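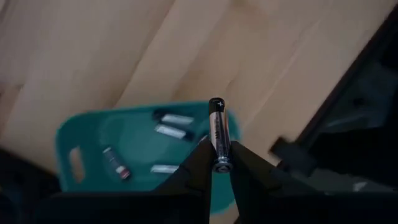 AA, plus end up.

Plukwood at Grolside in September: floor or balcony?

Forum: Shows and Tours > Venue Talk

yenkhuc
So I finally have my presale code for the Plukwood show at Grolside and now I'm frozen in front of the seating map like an idiot. I've only ever been to that place once, for a comedy thing, and I was way up in the back of the balcony and could hear every word but the guy was the size of my thumb. Floor is general admission this time. I'm 5'2" and I'm going with my cousin who is even shorter. Do we do the floor and get there stupid early, or just take balcony row C and have somewhere to put our coats? Badach is opening and I'd kind of like to see them too, I love that first record.

custodio_v
Floor, no question. Plukwood is a floor band. I saw them on the last tour from a seat and I was miserable the whole time, everybody around me was sitting with their hands in their laps during Lantern Road. LANTERN ROAD. You can't sit for that song, it should be illegal.

If you're short go left side, near the wall. There's a little step up that runs along there and it gets you maybe six inches.

KhangL
The step is gone. They took it out when they redid the bar. It's flat all the way across now and there's a rail about where the step used to be.

custodio_v
Seriously? When did that happen? I was there last winter and I'd swear I stood on it.

KhangL
You might be thinking of the right side, by the merch table. There's still a bit of a ramp there for the side door but they'll move you off it.

ngan_vu
I'm going to be the boring one and say balcony. I used to be all about the floor and then I spent a whole Badach set behind a man with a hiking backpack. On his back! Full of what, I don't know. Balcony row C at Grolside is great, it's close, it hangs right over the middle of the floor, and you can see the drummer, who you will not see from downstairs if you're under six feet. Also the sound is so much better up there. Downstairs on the left it's all bass, my jeans were vibrating.

Only thing, avoid the first few seats at either end of row A. The railing is right at eye level when you sit.
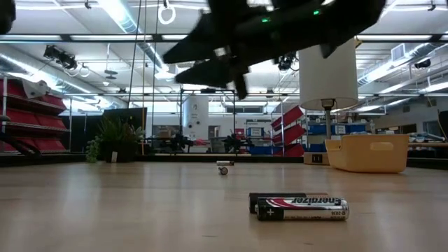 Two AAs on the table, Energizer in front.

tungdoan88
Agree with Ngân on the sound, disagree on everything else lol. How many people does the floor even hold? I keep seeing different numbers. Someone in the other thread said the whole building is 3004 and the balcony is 800 of that, but it never felt that big to me.

KhangL
3004 is the number on the sign in the lobby, and I think that's with the side rooms open. They don't open those for every show. The balcony being 800 sounds right. For this tour they're also holding back up to 500 for the fan club, so the general sale is going to be tighter than you'd expect. I'd use the presale code and not wait around.

yenkhuc
Oh no, okay, I didn't know about the fan club thing. Does anybody know if the presale lets you pick your exact balcony seats or does it just throw you somewhere?

tungdoan88
It let me pick for the Deák show in spring. It holds your seats for a few minutes while you type in your card and then it dumps you back to the start if you're slow (ask me how I know). Have your password ready. I lost two perfect seats because I couldn't remember if my password had an exclamation point in it.

custodio_v
Deák was at Grolside? How was it, I skipped that one and I've been sulking ever since.

tungdoan88
So good. Long, too, they played right up to curfew and did the slow version of Paper Boats with just the piano. My ride left without me and I walked home happy.

ngan_vu
Slow Paper Boats is the worse version, sorry.

tungdoan88
Reported.

custodio_v
Back on topic, Yến, if you do go floor, doors are at 7 and the line goes around the side by the parking garage, so don't stand at the front entrance like I did my first time. People start showing up at 4 or so. Bring a snack and eat it before you get to the bag check. They took a perfectly good sandwich off me.

KhangL
They let me in with a granola bar last time. Depends who you get.

yenkhuc
Okay, update! I was in the queue at 540 in line, which I thought was hopeless, but it moved fast and I got two in balcony row C, a little right of center. My cousin is thrilled. Custódio, I'm sorry, I promise I'll stand up for Lantern Road even if the person behind me hates it.

custodio_v
That's all I ask. I'll be down on the left looking for my step.

ngan_vu
Row C!! I'm in row D on the same side, come say hi during the changeover. I'll be the one with the giant lemonade.

KhangL
Does anyone have a spare floor ticket, by the way? My brother decided this morning that he likes them now. Face value only please, DM me.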